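How to record a stranded porpoise or seal on Vurndale beach

If you walk the shore between Sondton and the river mouth, sooner or later you will come across a dead animal. A decent record from the public is useful to the people who study them, and it takes very little kit.

Before you go near

Check the tide and tell someone where you are. If the animal is breathing or moving, stop, keep dogs and children back, and ring the strandings line. Do not pour water on it or try to push it back in. The rest of this page is for dead animals only.

What to write down

Start with the place. A grid reference is best, but "100 m north of the Kamel steps" will do. Add the time, the state of the tide and your phone number.

Measure the length in a straight line from the tip of the snout to the notch in the tail, with the tape on the sand beside the body. Do not follow the curve of the back – this is the most common mistake on our forms. For seals, measure nose to tail tip, leaving out the hind flippers.

Note the sex if you can see it, and any cuts, net marks or missing teeth. If you are not sure of something, leave the box blank.

Small finds

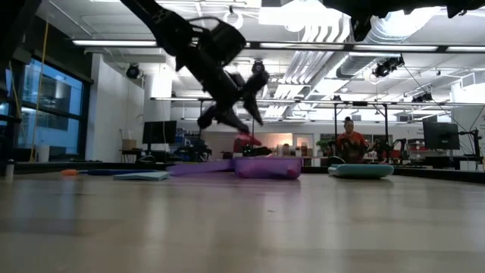 Loose teeth, bits of baleen and egg cases can be brought in to the Diltlow hut, but leave whole animals and anything with flesh on it where it is. Wear gloves and bag each find separately, with a pencilled label inside the bag. Clear a table before you unpack. A plastic bin like the purple one on the wooden tabletop is fine for carrying bags home, and a folded cloth laid flat gives you somewhere to set out teeth so they don't roll.

Sending it in

Forms go to Hala Dabbas at the hut, or to Carter Li if she is away. Records since 2000 are kept in the blue folders and you are welcome to look through them. Expect a reply within 7 days, longer in January.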